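Sorting and Storage Materials Added to the Tultton Learning Room

The Drunddale Education Center is pleased to announce that the Learning Room at its Tultton site has received new materials for the November term. The purchase covers 14 small metal racks and 67 wooden pieces in several shapes, all of which may be used by registered groups during regular opening hours.

The materials were selected by Lụa Khương, Program Coordinator, following requests from group leaders at Tultton and Lokham. They are intended for table activities in placing, stacking and putting away. Each session lasts 50 minutes, with the final part set aside for returning all pieces to storage. 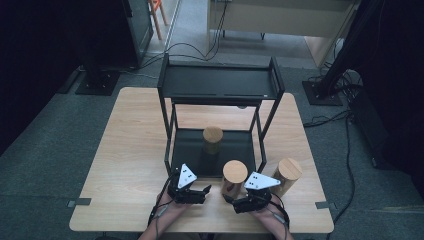

A two-tier rack and three wooden cylinders on a table in the Learning Room.

Group leaders are asked to observe the following arrangements. No more than six participants should work at one table. Wooden pieces should be wiped with a dry cloth after use and must not be soaked. Racks are to be lifted with both hands and should not be carried while loaded. Any piece that is chipped or missing should be entered in the room log before the group leaves.

Sets may also be borrowed for use at Lokham. Loan requests must reach the Tultton office by noon on Friday for the following week, and borrowed sets are to be returned in the box in which they were issued. Groups with a standing reservation do not need to apply again.

Activity cards to accompany the materials are available at the front desk. Questions about loans or reservations should be directed to Ms. Khương at the Tultton office.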